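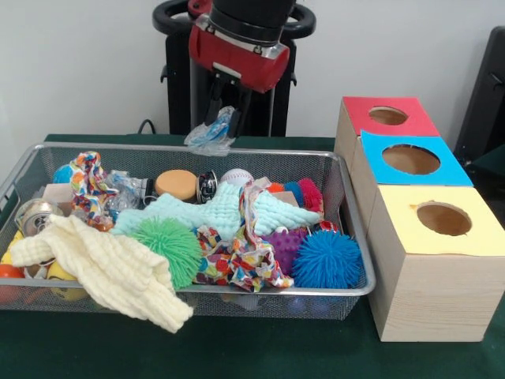

Re: gripper fingers at the Lendham shop

Celeste Guerreiro wrote:
> Anyone tried the softer pads on thin plastic yet? Mine slide
> right off. Also what cycle time are you getting?

Hi Celeste, quick one, on my way out. Yes – new pads on since Monday. Balls and blocks fine, bags are the headache. They wrap round the fingertips and teh release move doesn't always shake them off. Trying a wider open and a short wiggle over the drop spot. Cycle is 11 seconds, was worse.

Closing force now 600 in the config, was 555. Don't go higher, the wrist faults out.

Cable still needs a proper clip. Will post the wiggle code tonigt if it behaves. Anyone got a spare set of fingers?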